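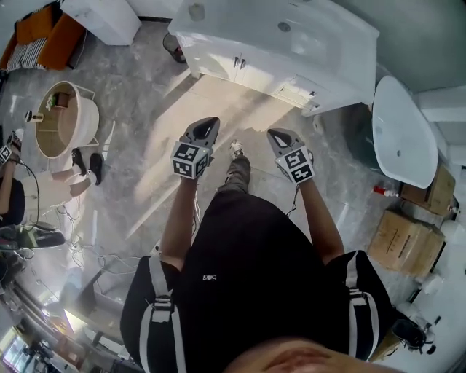
工作记录　2022年12月24日
卫浴样板间，柜子和浴缸

上午把昨天没写完的先补上。样板间目前的状态只能叫“能看”，离“能用”还差得远。大家在群里已经开始说“基本完成”了，我不同意，所以这篇写得啰嗦一点，免得过完节回来又从头吵。

一、洗手柜，右下抽屉

白色大柜，白色台盆台面，门上一对银色拉手，整体站得住，这些我没有意见。意见都在右下那块小抽屉面板上，它凸在外面，跟旁边的柜门不在一个面上。

Indell 的安装说明里写“面板可三向微调，出厂已校准”。“出厂已校准”这几个字我每次看到都要多留个心眼，因为从来没有人告诉我是在什么地面上校准的。柜子在工厂里放在平台上，到我们这里放在瓷砖上，两回事。

前天用塞尺和直尺量过，推到底以后，面板上沿比柜门面高出 6 毫米，下沿几乎齐平。也就是说它是歪着凸的，上面往外倒。如果只是没关严，上下应该一起出来。Ezequiel Barrios 的看法是滑轨后端有东西顶着，让我把抽屉整个拆出来看看。我的看法是面板的固定螺丝偏了，跟滑轨没关系。两个人各执一词，谁也没有去拆，这种讨论其实没有什么价值，记在这里是为了提醒自己先拆再说。

今天拆了。

滑轨后端没有异物，Barrios 那个猜测可以划掉。但我的猜测也只对了一半：面板上面那颗偏心螺丝确实松了，拧紧以后凸出量变小，可是松手推两次，又慢慢回来一点。这就不是一颗螺丝能解释的了。我怀疑抽屉的侧板和底板之间不方，对角线一量，果然一长一短。差得不多，放在别的柜子上可能一辈子没有人发现，偏偏这个抽屉面板窄，一点点歪就很显眼。

处理办法暂定如下，先不急着动：
把抽屉盒子拆成散件，重新找方再装，装的时候用角夹，不要凭手感。
偏心螺丝换新的。原来的不扔，装小袋，袋子上写清楚是哪一个抽屉的哪一颗。
装完以后先空载开合，再放东西开合，分别量一次。

有人提议在面板后面垫一片薄垫片，把它“找平”。我反对。垫片能把今天的数字弄好看，过一个月又回来了，到那时候谁也说不清里面垫过什么。

顺便说那个寿命数据。资料上讲抽屉开合 3,000 次无明显变化。我写邮件问过两个问题，一是开合的时候里面装了多重的东西，二是“无明显变化”由谁来判断，用什么量。十一月发出去的，回信只谢谢我的关注，附了一份跟原来一模一样的资料。所以这个数我不引用，以后我们的说明书里也请不要出现。想引用就自己做，做不了就空着。

二、柜子和小柜之间

大柜旁边那个小一点的白柜，两个柜子之间留了一道空，现在塞着深色的小垃圾桶。

图纸上这道空原本是没有的，两个柜子应该靠紧。后来大家觉得靠紧以后小柜的侧面不好擦，就拉开了一点，拉开以后又觉得空着难看，于是放了垃圾桶。这个过程我全程在场，当时也没说话，所以不能光怪别人。但是现在有必要问一句：这道空到底是设计出来的，还是将就出来的？如果是设计，宽度是多少，依据是什么？垃圾桶换一个型号还放得下吗？

我试了一下，手伸进去可以碰到后面的踢脚，但是用不上力。抹布要夹在尺子头上才擦得到里面。换句话说，拉开以后比靠紧更难打扫，靠紧了好歹灰尘进不去。

两个方案，下次碰头时定：
一，重新靠紧，缝打一道胶，垃圾桶另外找地方。
二，再拉开，拉到一条手臂能舒服进出，那就需要把小柜整体往旁边让，椅子那一角也得跟着动。

我倾向第一个。Barrios 倾向第二个，理由是胶打了就不能挪，样板间以后总要挪。这个理由我承认有道理，但他每一次都用这个理由，结果样板间里到现在没有一道胶是打完的。

还有，垃圾桶请每天倒。昨天下班前倒一次，今天上午又有东西了。

三、台面积水

台面的事之前记过一笔，说“排水良好”。我回头翻了一下那条记录，上面没有写倒了多少水、倒在哪里、等了多久，等于没写。今天重做。

方法：量杯取 400 毫升清水，沿台面后沿慢慢倒，不直接倒进盆里。然后不碰它，看水往哪里走。

结果跟我想的不太一样。我以为水会从左边走，因为之前用水平尺放在左边看，气泡偏得厉害。实际大部分水顺着中间进了盆，左后角留下一小摊，右边基本是干的。左后那一摊等了很久也没有动，最后用纸吸掉了。

第二次换了个人倒，还是同样的量，左后角还是有一摊，形状差不多，面积略小。两次方向一致，可以认为不是手法的问题。

于是回到那个老问题：是台面不平，还是柜子不平，还是地不平？台面的资料上写的平整度很漂亮，地面铺贴验收单上写的平整度也很漂亮，两个漂亮的东西叠在一起，水就是不走。总有一张单子在说好话。

地面这边，灰色石纹砖，贴得齐不齐一眼看过去是看不出来的，石纹会骗人，缝稍微高低一点就被纹路盖过去了。供应商 Verker 的业务来的时候讲“大理石纹路遮瑕能力强”，他是当优点讲的。对我来说，一种把误差藏起来的表面放在样板间里，验收时就得多花一倍力气。我没有反对用它，踩上去确实不错，清洁也算方便，只是验收不能靠眼睛。

待做：长靠尺在柜子前面量一遍，柜脚位置再量一遍。量的时候把柜门全关上，抽屉推到底（右下那个推到底也会凸，记得绕开）。

四、日照

柜子前面这一块地，天好的时候会有一道斜着的阳光，很亮。今天又看到了。

这件事要分开说，因为有人把它当好消息，有人当坏消息，混在一起讲不清。

当好消息的那一派认为采光好，拍出来好看，客户进来心情好。心情我不评价。

我担心两件事。第一，看颜色。白柜、白台面、白浴缸，放在一起本来就要比较白得一不一样。阳光落下来的那一块反到柜门上，柜门的白就偏暖，浴缸那边没有直射，白就偏冷。上一次大家围着柜子争论“柜体和浴缸是不是色差太大”，争了一下午，我现在怀疑至少有一部分是光的问题。要比颜色，就得拉帘子，用同一盏灯，把色卡放在旁边。上次的结论作废，我已经在那一页上画了叉，请不要再从旧记录里抄。

第二，长期晒。柜门的白会不会变，现在没有办法知道。厂家说不会。我的做法是取一小块同批次的门板余料，一半用铝箔包住，一半露着，放在窗边，七天看一次。七天大概什么也看不出来，那也要看，因为如果七天就能看出来，事情就严重了。样片背面写好了起始日，谁都不要挪，也不要拿去垫杯子。上一块样片就是这样没的。

五、浴缸

独立式，白色。外形漂亮，我承认。

位置有问题。按图它应该跟墙平行，现在是斜着的。问了一圈，有人说是特意斜放，显得空间活一点；有人说是搬进来以后还没有归位。两种说法不可能都对。我查了图纸，图纸上没有斜放的标注，所以暂时按“没有归位”处理。如果以后有人要主张斜放，请先回答排水怎么接。

关于排水：浴缸下面的空间够不够手进去，要在归位以后再测。Arrieta 给的样册上画了一条很干净的虚线，从排水口直通到地漏，好像中间没有砖、没有缸底、也没有人的手。我拿样册对着现场看了很久，不知道那条线从哪里走。Barrios 说他装过类似的，要先接软管再落位，两个人抬，一个人趴在地上看。这个步骤样册里没有。我请他有空写下来，哪怕只写半页。

缸体刚性，今天没有测。原计划是注水以后量缸沿变形，但位置没有定就注水太冒失，推后。没有做就是没有做，请不要在进度表上打勾。

敲了一下听声音，前后不一样，靠墙那一头闷一些。这个不算数据，只是记一下。也许是底下的支撑点没有全部着地，也许我多心。归位以后再敲。

六、浴缸旁边堆的东西

纸箱两只，一只靠墙，大的那只靠外。前几天就说要清，现在还在。缸的边上还有一只深绿色的袋子，缸前面的地上有一只红色的小喷瓶。

先说喷瓶。样板间的地上不要放瓶子。砖面上踩到一只小瓶子会怎么样，不用我形容。喷瓶用完放回清洁架，里面装的是什么，请在登记本上写清楚。上周我们试过 Saseteck 的除垢剂样品，那一种我不放心跟别的混着用，资料里只说“适用于大多数卫浴表面”，哪些表面属于少数，没有说。

说到除垢剂，试验结果也补在这里。取台面余料一块，浴缸厂家寄来的小样一块，龙头上拆下来的旧件一个。各滴上硬水，晾干，反复几遍，做出水垢。再喷 Saseteck，停一会儿，擦。

台面余料：擦得掉，表面手感没有变化。
浴缸小样：擦得掉，但对着灯看，擦过的地方光泽略低。也可能是我擦得太用力。重做一次，换软布，光泽差别小了，没有完全消失。
旧龙头件：边缘的水垢还在，中间的掉了。

结论我只肯写到这里：在台面余料上可以用；在浴缸上先不要用；金属件说不好。之前那份总结里写“效果显著”，请改掉。对照组在哪里？用清水和同一块布擦，水垢也能下来一部分，我试了，台面上下来一大半。那么显著的到底是药剂还是布？

纸箱。靠墙的那一只先不要扔，退换货有可能用到，尤其抽屉要是修不好。箱子上的批号已经抄到登记本。大的那只如果里面只剩填充料，就压扁拿走。靠门这边地上还有一些白色的包装材料，一起收。填充料的碎屑会跟着鞋底跑，台盆里已经捡到过一粒，堵不住下水，但是看着很不像话。

绿色袋子：谁的请认领。里面要是工具，放工具架；要是个人的东西，放柜子间。我没有打开看。

七、休息角

橙色扶手椅，黑白条纹靠垫，旁边一只白色圆边几，里面有一层木搁板，放着一小盆绿植，边上还有一盏小灯。

我一直不太理解卫浴样板间里为什么要有扶手椅。提出来的人说，现在的卫生间要做成“可以停留的空间”。我家的卫生间停留时间最长的人是我父亲，他从来没有要求过扶手椅。不过这是趣味问题，可以不争。能争的是潮气。

浴缸一旦真的放热水，这一角会不会受潮？扶手椅跟木搁板放在一个会起雾的房间里，几个月以后是什么样？没有人测过。现在房间干燥，椅子坐着很舒服，大家就默认它没有问题。我提议等浴缸通水以后，在边几搁板上放一只温湿度计，跟门口那一只对照着读。读数如果差不多，我以后不再提椅子的事。

植物：搁板那一层光线不够，我觉得活不久。Barrios 说这种耐阴。我不懂植物，暂时相信他，但是请浇水的人注意别让水留在搁板上，木头上一圈水印是去不掉的。浇水时把盆拿出来浇，滴干再放回去。

灯：电源线走哪里，要重新考虑。卫浴环境里的插座有距离要求，现在是借用房间原来的插座，作为摆设可以，写进方案不可以。方案图里那盏灯请先去掉，等电气那边看过再说。

八、几处小的

拉手。银色那一对，昨天有人说左边那只松，今天我用手晃，没有晃动。再用力也没有。是已经有人拧过了，还是原来就没有松？如果拧过，请在记录里写一句。不写的话，下次松了我们会以为是第一次松。

柜门缝。上窄下宽，肉眼看得出。先不调，等地面量完。地不平的话现在调铰链是白调，柜脚一动全部重来。

墙面。浴缸那头的墙，下白上灰。灰白交界的那条线，我怀疑跟地面不平行，或者地面跟它不平行。用激光打一下就知道了，激光仪借出去还没有回来。借的人请还。

气味。早上开门有一点胶味，开窗以后淡了。可能是踢脚那边。不好说，明早再闻。

柜子里面。内板下沿那条封边我看了一遍，没有翘。靠台盆下水的那一侧要重点看，因为水汽都从那里上来。Indell 寄来的防潮说明里，测试样品是一整块封好边的板，没有开孔。我们的背板开了走管子的孔，孔边是裸的。拿没有孔的板来证明有孔的柜子防潮，我接受不了。孔边今天先涂了一遍封闭漆，涂得不太匀，第二遍等干透。

九、关于验收表

办公室那边发来一份验收表，要求今天填完交回。我看了，每一项后面只有“合格”和“不合格”两格，没有“没测”。

这样的表填下来会出什么问题很清楚：没有测的东西，填的人不好意思写不合格，就写合格。浴缸排水是这样，日照变色是这样，休息角受潮也是这样。我在右边自己加了一栏，手写的，字不好看，请照原样扫描，不要重新打字。重新打字的时候那一栏每次都会不见。

目前我的填法：
洗手柜外观，合格，右下抽屉除外。
洗手柜抽屉，不合格。
台面排水，不合格，左后角积水。
浴缸位置，不合格，待归位。
浴缸排水，没测。
浴缸缸体变形，没测。
地面平整度，旧数据不采用，重测。
清洁剂，只限台面。
灯具，不在本次范围。

办公室如果打电话来问为什么有这么多没测，请把这篇给他们看，或者让他们来找我。

十、分工和下一步

抽屉：我来。找方的角夹在架子第二层，借了要放回去。

浴缸归位：Barrios 牵头，归位之前先把旁边的纸箱和袋子清掉，不然抬的时候没有地方下脚。落位顺序按他的办法，先接软管。落位以后不要马上注水，等我量完缸沿四周到地面的高度，注水以后再量同样的几个点，用铅笔在美纹纸上做记号，不要直接画在缸上。

地面：谁先拿回激光仪谁量。量的人不要先看旧数据，看了就会往旧数据上靠，我自己也会。

两个柜子之间的空：碰头时定，在那之前不打胶，也不要再挪。

色差：拉帘子以后重看，至少找一个之前没有参加争论的人来看。

Arrieta 那边：写信问排水的实际走法，附现场尺寸。我来写，语气会客气。

补记，傍晚

抽屉盒子重新找方以后装回去了，偏心螺丝还是旧的，新的没有找到。空载推到底，面板上沿凸出比上午小，直尺贴上去还能透光。放了两瓶洗手液和一叠毛巾再推，没有变得更糟。数字暂时不写，螺丝没换之前写了也是误导人。

Barrios 看了一眼说“可以了”。我说不可以。他说那就过完节再说，这一条我们意见一致。

孔边第二遍封闭漆没有涂，第一遍摸着还粘手。台面左后角擦干了，帘子拉上了，样片在窗边没有动。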